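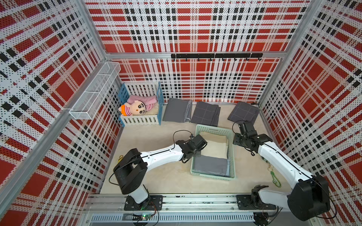 The Folded Cloth and the Open Basket

Small household textiles take up little space and cause a large share of household disorder. A bath towel has an obvious home. A gray utility cloth does not. It is used in the kitchen, at the changing table and beside the crib, and it tends to end its day on whichever flat surface was nearest.

The usual remedy is a container, and the usual container is a plastic basket with perforated sides. The type has changed very little. Pillside has sold a rectangular one for years, Arna sells one that is slightly shallower, and Wróbel makes a version with a thicker rim that costs more and stacks poorly. All three do the same job. Air passes through the walls, the contents can be identified from the side, and the whole thing can be rinsed in a sink.

Color matters more than the catalogs suggest. A light green basket is easy to find against a cream floor, and gray cloth shows clearly inside it. Gray cloth in a gray basket gets overlooked, and a second stack is started somewhere else.

The capacity of these baskets is nearly always overstated. A maker gives the volume to the rim, which assumes that the contents behave like water. Folded cloth does not. It needs clearance at the edges for fingers, and a stack that reaches the rim will shed its top piece when the basket is carried. For this article we used a basket with an inside length of 415 millimeters and cloths cut 400 millimeters square. Folded in half twice, each cloth makes a block 200 millimeters on a side, so two stacks fit end to end with 15 millimeters to spare. That is tight. One stack beside a towel is more practical, with the towel taking the back half and the cloths the front.

The fold itself should be settled before the basket is bought. Quarters are quick and give a square block with one closed corner. Thirds give a narrower block that stands on edge, which suits a drawer better than a basket. Cloths with a woven or printed grid are easier to fold accurately than plain ones, as the lines show at once when an edge has drifted. Plain cloths should be squared by the hems. Mixing the two kinds in one stack does no harm, provided the larger ones go at the bottom.

Where a household has a play corner, the same rules apply on a smaller scale. A doll's crib holds a pad and a blanket, and the blanket is the part that migrates. Fold it with the cloths and it will be used as one. It is better left in the crib, however bunched, and washed as a separate item.

Walls are the last resource. Perforated metal panels will take hooks and wire baskets, and a hook rail mounted high keeps damp pieces off the floor. Neither replaces a basket on the floor for folded stock — hanging storage is for cloths still in use.

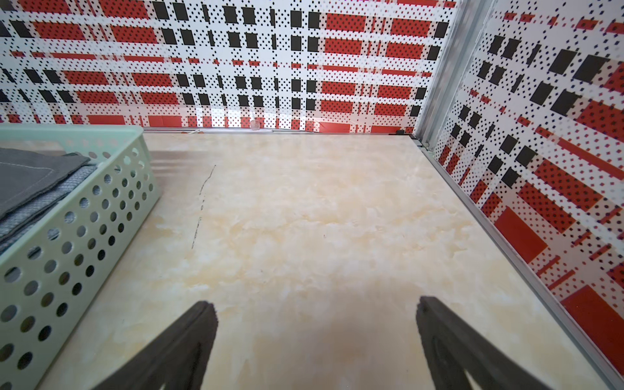
A reader in Vudau objects to the whole practice of putting plain cloths on top. She kept a log of her own linen from February onward, 724 entries in all, and reports that the top cloth was taken in nearly every case while those beneath it were left alone. Her solution was to load clean cloths from the bottom, lifting the stack with one hand. She limits each stack to 8, because a taller one slides when lifted.

We tried her method with the same basket. Loading from below is slower, and the corners of the lifted cloths tend to turn under unless the palm is placed flat. Wear should be more even as a result, although a short trial cannot establish that. An easier version is to remove the old stack, set it on the table, put the clean cloths in and return the old ones on top.

Rinse the basket when the stack is out. Lint collects in the holes nearest the base, where a soft bottle brush will reach it from the inside.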